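Questions fréquentes – Rencontres du film documentaire Barudier

Vous êtes nombreux à nous écrire à l'approche des Rencontres, et nous vous en remercions de tout cœur ! Voici de quoi répondre aux questions qui reviennent le plus souvent dans notre boîte aux lettres.

Qu'est-ce que les Rencontres Barudier ?
Un petit festival de cinéma documentaire qui se tient chaque année en octobre, dans les deux salles de l'Arside. On y montre des films d'essai, des journaux filmés, des enquêtes, parfois des objets que l'on ne sait pas bien ranger (ce sont souvent ceux dont on parle le plus longtemps à la sortie).
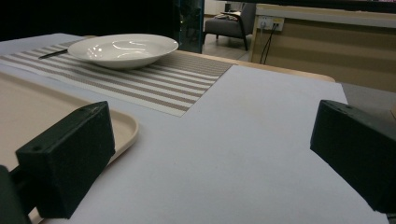 Wanda Baran
Responsable de la programmation

Comment choisissez-vous les films ?
Nous avons reçu 457 films cette année, et chacun a été vu en entier par deux personnes au moins, c'est une règle à laquelle je tiens beaucoup. Ensuite on discute, on revoit, on se fâche un peu, et on finit par garder ce qu'on a envie de défendre devant une salle. Un film bancal mais habité nous touchera toujours davantage qu'un reportage bien peigné.

Mon film dure 66 minutes. Est-il un court ou un long métrage ?
Un long, chez nous ! Nous plaçons la limite à une heure, générique compris. Les films plus brefs sont regroupés en séances communes.

Faut-il que le film soit inédit ?
Non. Nous aimons bien les premières, comme tout le monde, mais un beau film déjà montré ailleurs reste un beau film. Indiquez simplement ses projections passées sur la fiche d'inscription.

Qu'est-ce que le prix Olszewski ?
Il récompense un premier film et il est remis par un jury de spectateurs. Si l'envie vous prend d'en faire partie, écrivez-nous quelques lignes sur un documentaire qui vous a marqué, même tout simplement, sans jargon. 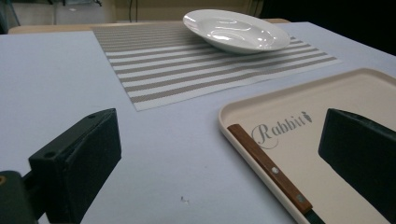
Pour ce jury, nous demandons seulement de voir tous les films en lice et d'être là pour la délibération, qui peut durer une bonne partie de l'après-midi.

Les films étrangers sont-ils sous-titrés ?
Oui, tous, en français. Les séances de la salle Bralach proposent aussi des sous-titres pour les personnes sourdes ou malentendantes.

Puis-je réserver ma place ?
Bien sûr, et je vous le conseille pour la grande soirée d'ouverture, car la salle Bralach ne compte que 70 fauteuils. Les places réservées sont à retirer au guichet un quart d'heure avant la séance.

Page mise à jour le 28 août 2018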